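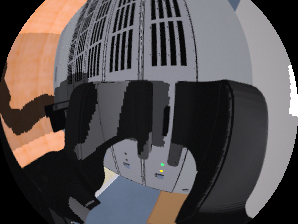

Foire aux questions : démonstration de tâches par guidage manuel et par télé-opération

Page tenue par Ifeoma Bashir et Uchenna Odukoya, équipe Démonstration, projet Doron. Dernière mise à jour : 15 avril 2026.

À qui s'adresse cette page ?
Aux opérateurs qui enregistrent des démonstrations sur le site d'Astholm ou dans l'environnement simulé, et aux intégrateurs qui récupèrent les fichiers. Les questions de sécurité machine sont traitées dans la notice de cellule.

Quelle différence entre guidage manuel et télé-opération ?
En guidage manuel, l'opérateur tient le poignet du bras et le déplace lui-même ; la commande compense la gravité et enregistre les positions articulaires. En télé-opération, il manipule un bras maître ou une poignée à six axes, et le robot reproduit le mouvement avec un léger retard. Les deux modes produisent le même format de fichier. Le champ "source" de l'en-tête indique lequel a été utilisé.

Quel mode choisir ?
Le guidage manuel convient aux trajectoires courtes avec contact : insertion, appui, rotation d'un loquet. L'opérateur sent l'effort directement. La télé-opération est préférable dès que la main risque de passer devant la caméra du poignet, ou lorsque la tâche dépasse la portée confortable du bras. En simulation, seule la télé-opération est disponible.

Peut-on mélanger démonstrations simulées et démonstrations réelles ?
Oui, à condition de les laisser dans des lots séparés. Le module d'apprentissage Onier pondère chaque lot à l'entraînement. Un lot mixte est refusé à l'import, avec le code 21.

Combien de démonstrations faut-il par tâche ?
Pour une approche simple vers une façade d'armoire, 30 démonstrations propres donnent une base exploitable. Une tâche avec ouverture ou manipulation de loquet en demande davantage ; le plafond par lot est fixé à 300. Il est plus utile de varier la pose de départ que de répéter le même geste.

Pourquoi l'image du poignet est-elle circulaire et déformée sur les bords ?
Le modèle de caméra est de type fisheye. Les arêtes droites d'une armoire y apparaissent courbes et les grilles d'aération éloignées se resserrent jusqu'à devenir difficiles à distinguer. Ne pas redresser les images avant l'envoi : la correction est appliquée en aval avec les paramètres de calibration du lot. Une image déjà redressée serait corrigée deux fois.

La pince occupe une grande partie de l'image. Faut-il reculer la caméra ?
Non. La position de la caméra par rapport à la pince doit rester identique d'un lot à l'autre. Vérifier seulement que la zone visée reste visible entre les doigts pendant la phase d'approche. Si elle disparaît avant le contact, modifier l'angle d'arrivée du poignet.

Comment repérer la cible sur une façade à panneaux répétés ?
Les ouïes se ressemblent d'une colonne à l'autre et constituent de mauvais repères. Utiliser plutôt les voyants allumés, les joints entre panneaux et les loquets ou ports. Noter le repère choisi dans le champ "ancre" avant la première prise, puis le conserver pour tout le lot.

Les ombres de la pince gênent-elles l'apprentissage ?
Peu, si l'éclairage varie d'une démonstration à l'autre. Avec un éclairage fixe, le modèle peut associer la position de l'ombre à la distance de la surface. Dans la simulation, l'option "éclairage aléatoire" est désactivée par défaut - à activer avant l'enregistrement.

À quelle vitesse faut-il bouger ?
Lentement et sans arrêt prolongé. Les pauses de plus de 4 secondes sont coupées automatiquement et laissent parfois un saut dans la trajectoire. En cas d'hésitation, abandonner la prise et recommencer.

Faut-il garder les essais ratés ?
Oui, marqués "échec". Ils ne servent pas à l'imitation mais au détecteur d'anomalies maintenu par Morenike Amadi. Une prise interrompue par l'arrêt d'urgence se marque "interrompu".

Le bras maître dérive pendant la télé-opération. Que faire ?
Relâcher la pédale d'embrayage, ramener le bras maître en position neutre, puis réengager. Si la dérive revient, refaire le zéro des codeurs depuis le menu Ogunleye, onglet Périphériques. Les prises enregistrées depuis le dernier zéro valide sont à vérifier une par une.

Où signaler une erreur dans un lot déjà envoyé ?
Auprès de Naheed Hayat, avec le numéro du lot et l'index des prises concernées. Ne pas renvoyer le lot corrigé sous le même numéro : le serveur conserve la première version reçue.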